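Why Can You Hear Faraway Radio Stations at Night?
Radio for Kids, by Marjorie Tapley

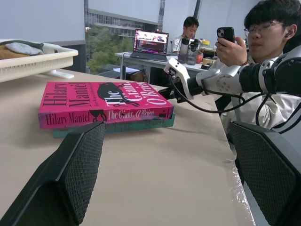
A copy of The Giant, O'Brien by Hilary Mantel on a beige tabletop.

If you have an AM radio at home or in the car, try turning the dial slowly in the middle of the day. You will probably find a few stations and a lot of hiss. Try again after dark. Some of the hiss may have turned into voices and music from cities in other states.

The station did not get louder. In fact, many AM stations turn their power down at night. The change is in the sky.

What is a radio wave?

A radio wave is a kind of energy that moves through the air and through empty space. It moves at the speed of light. You can't see it or hear it. Your radio picks up the wave with its antenna and turns it back into sound.

Waves come in different lengths. An AM station at 1000 on the dial sends out waves that are very long, nearly as long as three football fields laid end to end. FM waves are much shorter, only a bit taller than a doorway is wide and tall put together. That difference matters, as you will see.

Waves on the ground

During the day, most AM radio reaches you by ground wave. The wave spreads out from the tower and follows the surface of the earth. It gets weaker as it goes. Hills, dry soil and distance all wear it down. Salt water is easy for a ground wave to cross, so people who live by the ocean sometimes get stations from far up the coast.

Waves in the sky

AM towers also send waves upward. High above us is a part of the air called the ionosphere (say "eye-ON-uh-sfeer"). Sunlight hits the gases there and knocks tiny pieces, called electrons, loose from them. The ionosphere has layers, a little like a cake.

The lowest layer starts 37 miles up in the daytime. It soaks up AM waves the way a sponge soaks up water, and very little gets through.

When the sun sets, this low layer mostly fades away. Now the waves can reach the higher layers, which bend them back down to the ground a long way from where they started. This is called skip. Sometimes a wave comes down, bounces off the ground and goes up for another trip.

What about FM?

FM waves usually go right through the ionosphere and out into space. That is why your FM stations sound much the same day or night, and why they disappear when you drive too far from town.

Try it yourself

You need an AM radio, a pencil and a notebook.

Listen at noon for 10 minutes. Write down the number on the dial for each station you can hear.
Wait until it is fully dark and listen again.
Stay tuned to a new station until somebody says its name or its city.
Find the city on a map and measure how far away it is.

If you hear a buzz, move away from lamps, chargers and computers. Turning the radio can help too, as the antenna inside hears better in some directions than in others.

Ewan Geddes, age nine, sent us his list in April. His farthest daytime station was 176 miles away. After dark he got one from two states over, but it kept fading in and out. Fading is normal with skip. The ionosphere is always moving and changing, and the signal changes with it.

Words to know

Antenna: the part of a radio that sends or picks up waves.
Electron: a tiny piece of an atom.
Ionosphere: the high part of the air where sunlight knocks electrons loose.
Skip: when radio waves bend back to the ground from the ionosphere.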